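Vosar Technical Institute
Automation Laboratory - Course Handout 6
Setup and Routine Care of the Two-Arm Tabletop Cell
Prepared by Onni Lindqvist
Revised Dec 19, 2022

Purpose

This handout covers the preparation of the two-arm cell before a work session, the checks made between sessions, and the first steps to take when an arm does not behave as expected. It replaces the July version. Students should read it in full before their first scheduled period in the laboratory and bring a copy with them.

The handout does not cover programming. Task scripts are treated in Handouts 7 and 8.

1. The cell

The cell consists of a work table, a metal frame fixed to the tabletop, and two arms that enter from opposite sides. Each arm ends in a two-finger gripper. In the course documents the arms are called left and right as seen from the operator's chair, and these names are used in the log, in the software, and on the spare parts drawers. Please do not use any others.

The frame is the reference for everything else. All taught positions are measured from it, so a frame that has shifted by even 2 mm will spoil every stored pose. The frame bolts are to be checked with the torque driver at the start of each week, working from corner to corner. A bolt that turns before the driver clicks is entered in the log, and the reference routine in Section 3 is then repeated in full.

2. Before power is applied

Walk once around the cell. Look at the cables along the full length of each arm and confirm that none is pinched at a joint or resting where a finger could catch it. Cable loops must be long enough for the arm to reach the far side of the frame without pulling. Where a loop has slipped, loosen the tie, move the loop back, and close the tie by hand. Side cutters are not to be used near the signal cable while it is attached.

Wipe the tabletop with a dry cloth. Cleaning sprays leave a film on the finger pads and are kept out of the laboratory.

Check the finger pads for wear. Pads are replaced after 500 grasp cycles or when the surface looks polished, whichever comes first. The cycle count is shown on the start page of the Plumitach console. Both pads on a gripper are changed together.

3. Reference routine

Clear the table completely. Apply power to the left arm and wait for the ready tone, then do the same for the right. Start the reference routine from the console and keep a hand near the stop button while it runs. Each arm will visit the corners of the frame in turn and return to its rest position.

When the routine is finished, the console shows an error value for each arm. A value of 10 or lower is accepted. A higher value calls for a second run. If the second run also fails, stop and inform the instructor - the limit is not to be changed by students.

4. Laying out the work pieces

The layout for the decor sorting task uses glass vases, gold-colored candlesticks and candleholders, a plant, and a small raised shelf. Pieces are placed both on the shelf and directly on the table, so that the arms must work at more than one height. One candlestick is laid on its side. All pieces stay inside the frame.

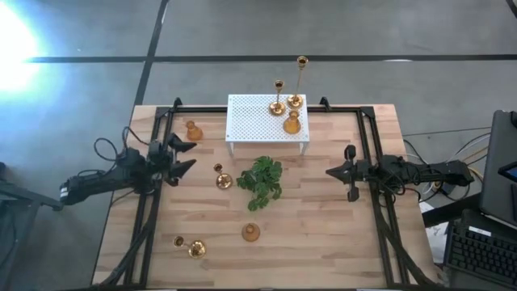 Figure 1. Work pieces laid out for the decor sorting task, with the left and right grippers facing each other across the table.

Put the shelf down first, then the tall pieces, then the rest. Glass pieces are handled with two hands and inspected for chips at the neck. A chipped vase goes into the bin marked Gidard and is not used again, as the edge will cut the pads.

Before starting the script, set the grip force to 40 percent on both sides. This setting is for glass. It is also sufficient for the candlesticks, and no change is needed during the task.

5. When something goes wrong

A gripper that closes only part of the way has most often lost its zero point. Remove any piece from the fingers, open the gripper fully from the console, and run the finger zero command. Do not push the fingers together by hand while the power is on.

An arm that stops in the middle of a movement should be left where it is until the message on the console has been written down. Support the forearm before releasing the brake, and have a second person clear the glass from under it.

Repeated stops at the same joint point to a worn connector. Connectors are exchanged only by staff, using the parts kit on the Pitkänen shelf.

6. Closing the session

Return both arms to rest, switch off the right arm and then the left, and put the work pieces back in their box with the vases wrapped. Enter the cycle count, the two error values, and your initials in the log. Groups that leave the log blank will be asked to repeat the reference routine at the start of their next period.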